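Skirdale Shared Workshop Newsletter
Sep 2, 2018

Bench report: the Umska cell, fixtures and the memory problem

Members who come in on weekday evenings will have noticed that the slatted table at the back is no longer free for general use. It has been given over to Umska, the two-arm build that Leena Manninen and I started in June. Several people have asked for a written account, so this is the first. It covers the table, the fixtures, the grippers and the faults we have not yet cleared. The control software is left for a later issue.

The aim is narrow. We want the cell to fit and remove parts in old desktop computers without a person steering it. The workshop receives more dead office machines than it can sort by hand, and most of the work on them is the same few moves: lift out the memory, open the socket, take out the processor, put a known good part in, try again. A person does this quickly and gets bored. The arms are slow, and we accept that.

The table came first. The top is aluminium slat, which lets us bolt things down anywhere along a slot but makes it hard to bolt them down in the same place twice. We spent two evenings on this. The answer was a stop at the end of each slot in use, set with a gauge block and then left alone. Please do not loosen these stops to fit your own work. If you need the table, ask first and we will lift off the whole assembly in one piece.

The arms share one controller cabinet and one emergency stop. The stop cuts power to both, and the brakes hold the joints where they are. We have tested this at full reach and at low speed, with and without a part in the fingers. We have not tested it at full speed and do not intend to run at full speed. The current limit in the software is 35 per cent, and there is no need to raise it for parts of this size.

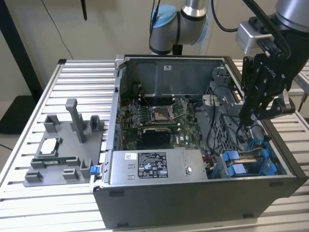 Fixtures have taken more time than the arms. An arm can return to a taught point very well, but it has no idea whether the part has slid since it was last put down. Our first tray was a piece of foam with holes cut by hand, and every second pick failed. The tray was replaced by a printed plate in grey, drawn by Charito Evangelista, in which each part has its own place. The processor sits in a recessed slot in the middle with its heat spreader facing up, and the memory module lies flat in a groove just below it. Charito's rule for the drawings is that a part should drop into place under its own weight and be located on two sides only. Locating on all four sides sounds better, but a printed pocket that is tight enough to hold a part all round is also tight enough to jam it.

The plate is now at its third version. The first warped at one corner, which put the groove out of level and made the fingers close on air. The second was flat but the groove was too shallow, and a module could tip when the fingers touched its edge. The third was printed more slowly with a wide brim and left on the bed until it was cold. It rocks very slightly if pressed at one end, and we have shimmed it with tape for now. Anyone who prints large flat parts for the workshop should allow the same cooling time.

Fingers. The gripper came with straight parallel fingers, and they were no use inside a case. They blocked the wrist camera's view of the thing being picked and touched the chassis before they reached the part. The present ones are angled, so that the tips meet well ahead of the body. The angle costs us some stiffness. Under load the tips spread, and the grip force at the tip is lower than the number on the screen suggests. Leena measured the difference with a kitchen scale and a lever, and her correction table is in the project folder under Mindus, the name we gave the test log before we had settled on one for the cell.

The memory problem is as follows. Removing a module is reliable provided the clips at the ends of the slot have been opened fully. Fitting one is not. The module must go in straight, and it then needs a firm push, first at one end and then at the other. Our arm can push hard enough, but at that force the wrist gives a little, the module leans, and the software reads the rise in force as a seated part when it is only a jammed one. We have tried three remedies. Pushing in the middle bends the board and was stopped at once. Pushing with closed fingers at alternate ends works on most tries, but it takes a long time and leaves marks on the edge. The last is a pushing tool, a small printed bar with a rubber strip, which the gripper picks up and uses across the full length of the module. It is the most promising so far, and the next plate will need a place for it.

Processors have given less trouble than expected. The lever is the awkward part. It has to be pressed down and slightly outwards before it will lift, and the two moves have to overlap. We taught this by hand, recording the path while one of us moved the arm, then smoothed the path and slowed it down. Lowering the processor is done with no sideways force at all, and the fingers open at a fixed height above the socket. The height was found by trial on a scrap board with bent pins. We do not recommend that anyone try it first on a board they want to keep.

Test runs so far have been done with the power lead removed and the case grounded to the table. This will remain the rule. The cell will not be run on a machine connected to the mains under any conditions, and no one is to switch on a computer while it is on the table.

Costs. The workshop fund has put in 400 pounds, and the rest has come from the two of us. The largest item was the second-hand cabinet, bought from Mabaso, and the second largest was cable. Cable is easy to underrate. Each arm needs slack for the wrist to turn, but too much slack will catch on the open edge of a case, and one connector has been pulled out this way already. We have moved the tie points twice and will probably move them again.

Work for the coming weeks is the tool holder, a better way to detect a leaning module and a proper guard along the walkway side - the present strip of floor tape is not a guard. After that we would like a run of 500 picks from the plate without a person touching it, logged from start to finish.

We can use more scrap desktops of the ordinary tower type, complete with memory and processor if possible. Drives should be taken out before you hand them over. Leave machines on the lower shelf by the lathe with a note of the known fault, and do not stack them on the arms' packing crates, as we still need the lids.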